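4.2 Where the sponges go

Small shelves invite strong opinions. Of the 300 arrangements in the Flelleck set, the sponge layouts drew the longest margin notes from our two annotators, Berisha and Chin, who agreed on nearly everything else. Chin held that a shelf is tidy once each kind of item has a tier to itself. Berisha wanted the rows straight as well, and said so on 2 separate forms.

We adopted Chin's rule for the main score and kept Berisha's as a stricter variant, partly to restore peace by Wednesday. Under the main rule, a tier may hold one color of sponge and any amount of bare board. Unused space is not penalized. Earlier work on the Tostport pantry set did penalize it, and so rewarded people for spreading three items out like a shop window.

The top tier is a special case. Its fencing makes it the obvious place for things that roll, and sponges, whatever their other faults, do not roll. An empty top tier therefore counts as tidy (Figure 2).

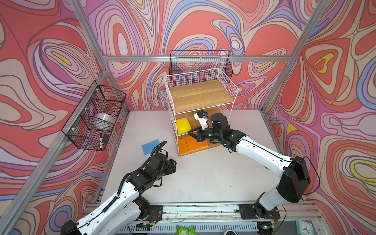 Figure 2. Sponges on the three-tier wire shelf: yellow on the middle board, orange on the bottom, top tier empty.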